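Pusher or Fingers? How I Test an End Effector Before I Commit to It

I get this question a lot, so let me write the whole thing down for once. You've got an arm on a table, you've got a task in mind, and somebody wants to know which tool to bolt on the end. My answer used to be "the fancy one." I've changed my mind since we ran our tests with the Cadwaladr two-finger gripper and a plain cylindrical pusher, and now I make everybody start with the rod. It's cheap, it's quick to swap, and you learn a ton about your table and your camera before you ever have to worry about a grasp!

What you need

An arm you can bolt down. A flat board. A few small shapes you don't mind dropping. Two end effectors to compare. A camera with a clear view of the board (we had a Zondale on a side mount, but use whatever you have). A notebook, because you will forget which run was which.

Step 1: Pick shapes that disagree with each other

Cylinders roll, or at least they turn in place when you hit them off center. Stars catch. Hexagons and pentagons behave nicely as long as you push on a flat side, and then you clip a corner and the thing spins off to who knows where. You want all of that going on. If you only test with cubes you'll pick your tool based on cubes, and then you'll be sad later. Hongmei Qian printed ours, and I asked her not to sand anything.

Step 2: Fix the board and find your height

Clamp or bolt the board so it can't creep. This is the step I used to skip, and I once spent an entire afternoon in December chasing a calibration error that was just the board sliding a hair every time the arm pressed on it.

Now bring the tool down until it's just above the surface and write down that height. Do it near each corner and again in the middle. If the numbers don't match, shim the board until they're close. A rod that drags on one side and floats on the other will make you blame the controller.

Step 3: Run the rod first

Start with single pushes. One block, one direction, a short distance, slow. I do 15 of these per shape before I try anything clever. Then move on to pairs, which is where things get interesting, because two blocks that touch don't behave like two separate blocks.
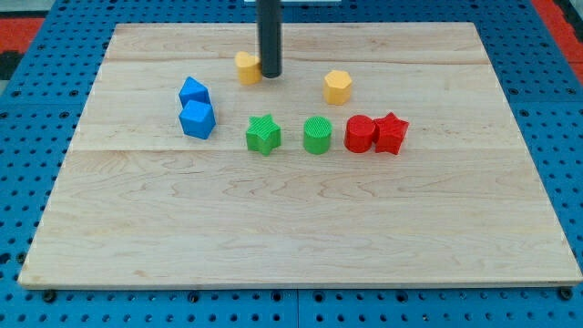 Rongrong Pan would skip the pairs completely at this stage and get the single pushes boringly repeatable, then bring in neighbors one at a time, since a bad push into a pair gives you two wrong positions and no idea which one came first. Fair point, and if your controller is new, do it her way. I still like getting to pairs early -- a red star up against a red cylinder will tell you more about your push angle in five minutes than a lone hexagon will all morning.

Whatever order you choose, log the start position, the push, and where the block ended up. We got through 519 pushes with the rod, and the log was the only reason any of it was useful.

Step 4: Swap to the fingers and repeat

Same blocks, same board, same starting layouts. Redo your height check, please, because the new tool is a different length! I have seen a fingertip meet a board at speed and I don't want to hear that sound again.

We managed 207 grasps before we called it. Part of that was time. A grasp has more steps than a push: line up, open, go down, close, lift, check. Stars were the annoying ones. If the fingers closed on two points you got a decent hold, and if they closed on one point and a notch the block would twist on the way up. Cylinders were a dream.

Step 5: Compare what you care about

Don't just compare success rates. For me the list went like this:

How long does one attempt take, including the reset?
When it goes wrong, can the arm recover without me walking over?
Can the camera still see the block while the tool is working?

That last one surprised me. A skinny rod still hides whatever is right behind it, but the fingers were worse, especially with two blocks side by side. If your camera sits at an angle like ours, try a few layouts with a block tucked behind the tool and see what your tracker does.

So which one?

If your job is arranging things on a flat surface, go with the rod. If anything has to leave the surface, even once, you need fingers, and you might as well get used to them. We kept the rod on for the Retness sorting task and moved the gripper over to the other arm, where it's been happily stacking stuff ever since.

One last thing on cleanup: wipe the board between tools. Dust changes how the blocks slide, and if you only clean it halfway through, your second tool gets an easier test than your first. Ask me how I know -- I had to redo a whole set of pushes.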